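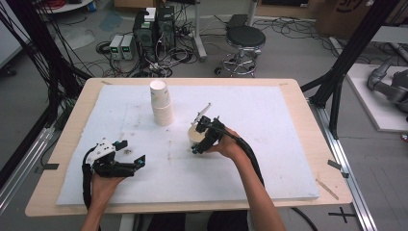
Puvcombe Craft Days return in June, with a whole table given over to paper cups

PUVCOMBE, June. For immediate release.

Hi everyone, Lovisa Bråten here from Promness, the little craft workshop that won't stop talking about paper cups. I get to write the press release this year (I asked nicely), so bear with me, because I'm excited!

Puvcombe Craft Days are back in June and we're running the Cup Table again. If you came last year you know the idea. You sit down at a table with a big white foam board on it, you take some plain white paper cups from a stack, and you make something. Lanterns, owls, a lighthouse, a very wobbly castle. We hand out thin wooden sticks, round paper discs for lids and wheels, and more tape than anyone could need, and then we mostly leave you to it.

We've ordered 700 cups this time. Last year we ran out by mid-afternoon and I spent an hour on the phone to Ljungberg, the paper goods shop up the hill, who very kindly opened their stockroom for us. They're supplying the cups again, along with the foam boards, and I've promised not to call them in a panic.

A few people have asked why we work on foam board. Mostly I love it because you can push a stick straight into it and it stays put, so a kid can build a tower without a grown-up holding the bottom. It also saves the tabletop from the glue. The boards do get marked and speckled after a while and we keep using them anyway. If you want a fresh one for a photo of your finished piece, ask me and I'll find you one.

New this year is the Cullau Street, which is our name for one long cardboard road with a paper cup house for everybody who wants to leave one behind. Last June 414 people stopped at the table, and if even half that many build a house we're going to need a longer road. You can decorate yours however you like. Please write your name on the inside of the cup, where we can find it when you come back to collect it!

Sessions start at 10 in the morning and the last one starts at 4 in the afternoon. Each one runs 45 minutes, and it costs $5 a person with all materials included. Children under 2 get in free, though I'd keep them away from the sticks. You don't need to book for a family, but school groups should let us know ahead of time so we can set out enough stools.

Bring an old shirt if you're planning to paint. We have aprons, but they're mostly adult sizes and they trail on the floor a bit on smaller people.

I'm happy to talk to local papers, radio, newsletters, anyone really, and reporters are welcome to sit down and build a house for the street. Mornings are the best time to catch me, before the first session starts.

Media contact: Lovisa Bråten, Promness, Puvcombe

Photos of last year's finished cup pieces are available on request.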